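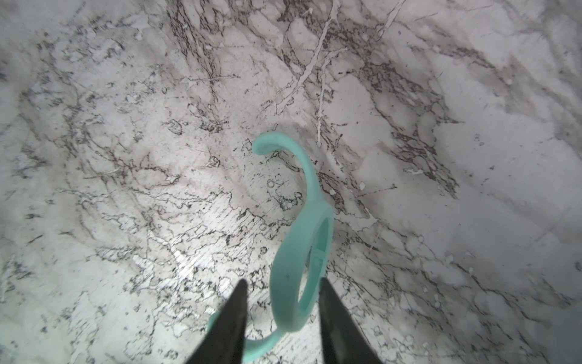 qusai_azar
My daughter is seven months old and has decided that she will hold her own bottle or nobody is eating, so we bought one of those clip-on handle sets with the two curved arms. I like it a lot in theory! But I am having a terrible time keeping track of the thing between washing and the next bottle, and I'm also not sure I'm putting it on right. Ours is the mint green one, and you'd think that would stand out on white marble, but our counter has so much dark veining running through it that at 3 a.m. my eyes just slide right over everything. There's also a little rib molded on the inside of the ring, and I can't work out if that is supposed to face up toward the nipple or down. The leaflet went out with the box (my fault). Does anyone here use these every day, and how do you keep up with them?

Flurkow
Welcome, Qusai, and congratulations on the little one with opinions. We had a set like that in January with our second. I can't speak for yours, but on ours the rib sat toward the bottom, and if I put it on upside down the whole ring spun when he grabbed it. Try it both ways with water in the bottle, over the sink, and give it a good twist. As for losing it, I hung ours by one arm on the faucet. Not pretty, but I always knew where it was.

Urio
I'd be careful with the faucet idea, ours got knocked into the dirty dishpan constantly and then I was washing it all over again. A small tray by the drying rack worked much better for us. Also, if I can be a bit of a grump, I never felt the handles were worth it. My son did fine with both hands around a plain bottle, and it was one less part to scrub.

Flurkow
Well, babies differ! Mine couldn't get a grip on the wide bottles at all before we had the handles. I do agree it's one more part, and the inside of the ring needs a proper going over with a little brush, milk loves a corner.

qusai_azar
Thank you both, this is so helpful. She has tiny hands and the bottle is a fat one, so I think I'm staying on team handles for now, sorry Urio. I'll clear a spot for a tray tonight and try the twist test in the morning.

Urio
No offense taken. Get a dark tray if you can, the green will jump right out at you.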